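Jussara Barros
1 September 2019

Sunday thread! People keep asking me whether a machine can clear up a kitchen or tidy a workbench yet. I have opinions, a big pot of coffee and a small teal block to help me make the point.

1/ Short answer: bits of it, yes. And the bits are more exciting than the people waiting for a robot butler give them credit for.

2/ Picking up and holding, simulated:
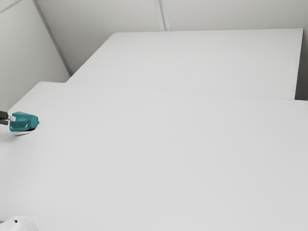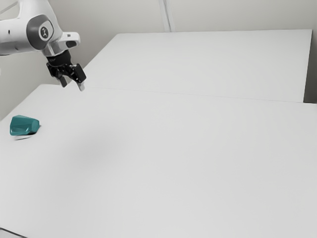
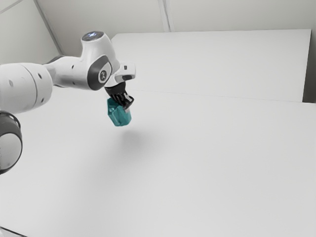
3/ My own subject is small-parts tidying, in kitchens and in shops. I spent 17 years on the floor at Draltska, which makes hinges and drawer runners, and every shift ended the same way: put the stray stuff back where it lives. When I tell old coworkers that a gripper can pick up one thing and hold it, they shrug. But look at that teal block with all its angled faces. Two fingers have to find a place to press on a shape like that, and a bad choice can twist the part right out of your hand. I've dropped enough beveled castings on my boots to respect the problem!

4/ So let's talk about chores the way they come at you at home. Take "unload the dishwasher." That's one line on the fridge list and a whole pile of separate jobs. Open the door, pull the rack, tell a bowl from a lid, get hold of the bowl, notice there's a puddle in it, tip it, find the right shelf, move the other bowl that's in the way.

5/ Getting hold of a rigid thing on a clear surface is the part I'd call nearly there. Telling the bowl from the lid is coming along really fast. The puddle is where I'd still bet on my nephew, and he's seven.

6/ Laundry I won't even start on. OK, I'll start on it. A sock has no shape. You pick it up and it becomes a different object. I saw a folding demo in April that got through one towel while I ate a whole sandwich, and I was thrilled, because it was a very nice fold.

7/ Shop floors are ahead of kitchens and I think they'll stay ahead for a while. The bins don't move. The parts come in on the same tray every day. Somebody has already put tape on the floor to show where everything goes. Homes don't have tape on the floor (mine does, but that's another thread).

8/ Our little shop has a sorting arm we call Tarkus. It puts drawer knobs into trays. Last week I kept a tally for one shift, 519 knobs, and 31 of them needed a human to step in. Most of those were two knobs stuck together in the bag. I was so happy with that number that I bought everyone donuts.

9/ The remaining trouble with Tarkus is boring stuff. Late afternoon light comes through the side window and it starts grabbing next to the knob. We hung a blind. Fixed! I love problems that a blind can fix.

10/ A few of you asked about simulation and whether it's cheating. I don't think so. You can practice a grasp over and over and never break a plate. What you don't get for free is the crumbs, the sticky jam lid, the cat. Somebody still has to try it on a real counter, and I'd want to see that before I believed any big claim.

11/ What I'd love to see next is wiping. Wiping a table sounds easier than picking things up and I think it's harder. You need to press, but gently, and go around the sugar bowl, and know when you're done. I'm not sure I know when I'm done.

12/ Someone in my replies says their aunt would pay for a machine that only picks things up off the floor. Same here! My mother is at the age where bending down for a dropped spoon is a real event. One object, on the floor, handed back at waist height. I'd take that over a butler any day – and I think we'll get it sooner.

13/ If you're a tinkerer, start with something you can hold in one hand and a surface with nothing else on it. Then add a second object. Then move the lamp. I've got 32 pages of notes on what went wrong when I moved the lamp, and I'm happy to share them if you don't mind my handwriting.

14/ Tell me the one chore you'd hand over first. I'm collecting answers for the Brisness makers' evening and so far litter boxes are way out in front.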